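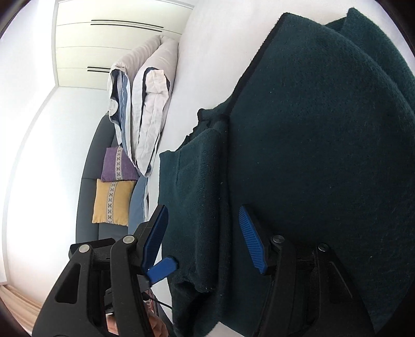

Picking up knits: which grip pads I'd buy again

Filed under: Workshop Tips > Grippers & Grabbing

I tried two sets of pads on my hand-held gripper, the Fokard and the Brornar, and gave each one 50 grabs at a folded knit blanket. Ribbed pads win for me, easily! Come in low, get one pad on each side of a narrow fold, then squeeze slowly (go fast and you just push the fabric away). Wipe the lint off the ribs every so often, and keep the cable clear of the jaws. Smooth pads are still fine for pillowcases.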